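Speaker notes -- Vandley evening talk, 7 March 2018
Nantana Wattanapong

Slide 1. Thank Jarlath for the intro. He will say I hate shelving. I don't hate shelving. I doubt most of what gets written about it.

Slide 2. The claim, as Flikmont puts it in their leaflet: "Any flat thing on any solid thing is a shelf." Read it out slowly. Ask for hands -- who has a board sitting on something that was never meant to hold a board? Wait for the laugh, then move on.

Slide 3. The pack of cans. People love this one. Shrink-wrapped, square corners, nice and heavy, costs what the drinks cost. Put a board across the top and you have a riser for your table. My question is what happens when somebody gets thirsty. Take two cans out of one end and the wrap goes slack. I've asked the Tanasarn people this and got a shrug. 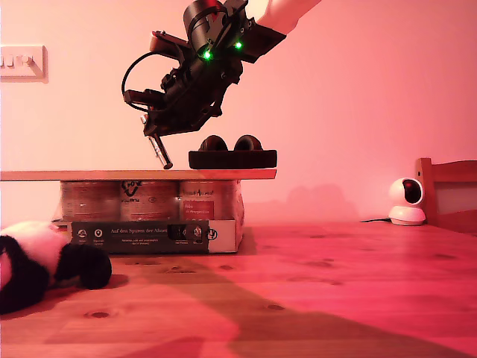

Then there is overhang. A long board on one pack will put up with a plant in the middle. It won't put up with the same plant at the end. Two packs, one under each end, is better, and now you own four feet of drinks you can't drink. (Pause.)

Slide 4. Colored light. Skip if running late. Pink light makes any board look expensive. Turn on the ceiling light before you buy one.

Slide 5. What I'd do. Screw legs on it. Jarlath timed me in September: 7 minutes, and I'm slow with a drill. He will bring up the Gedska brackets here. Let him, but ask what they cost.

Questions. If someone says theirs has held up fine for years, ask what's on it.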